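# AG Robotik, Gruppe Irkitz: Geschenkbox packen

**tadala_19** schrieb am 2020-03-07:

Moin zusammen. Für den Vereinswettbewerb will unsere Gruppe die Disziplin »Geschenkbox« melden: Plüschteil greifen, in die lila Box legen, Tüte vom Bäcker hinterher. Klingt nach Kindergarten, kostet mich aber gerade den Verstand. Stand der Dinge:
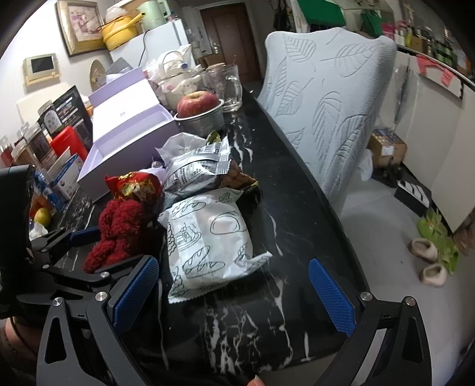
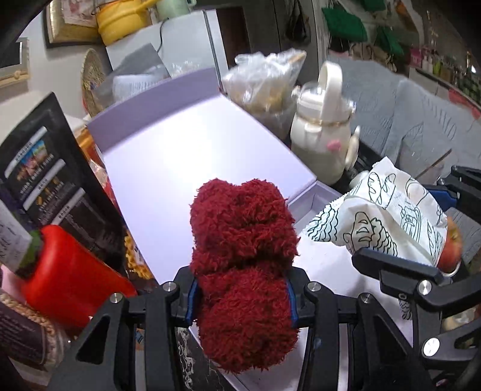
Meine Frage: Wo packt man so ein weiches Ding am besten an? Taille oder Kopf? Lorena Rivadeneira meint Taille, und sie leitet die AG, also meinen wir jetzt alle Taille.

---

**Lucero** schrieb:

Taille, klar. Oben drückst du nur Flusen zusammen und der Rest pendelt. Aber räumt doch bitte mal die Theke auf. Das lernt euch kein Modell der Welt.

---

**revel_k** schrieb:

Widerspruch @Lucero. Aufgeräumt trainieren und dann beim Wettbewerb vor einem vollen Tisch stehen, das hatten wir letztes Jahr. Platz 6 von 6. Kann man machen.

---

**Lucero** schrieb:

Platz 6 lag an eurer Kalibrierung, das weißt du so gut wie ich.

---

**revel_k** schrieb:

Die Kalibrierung war von dir.

---

**tadala_19** schrieb:

Könnten wir kurz beim Plüsch bleiben - danke. Mit 2 Greifern gleichzeitig: Wer geht zuerst rein? Ich würde die Tüte warten lassen, bis der Plüsch liegt.

---

**revel_k** schrieb:

Würde ich auch. Und die Tüte nur am Rand fassen, Papier verzeiht nichts. Macht 19 Durchgänge, dann reden wir weiter.

---

**Lucero** schrieb:

Kopf wäre trotzdem einen Versuch wert, nur fürs Protokoll.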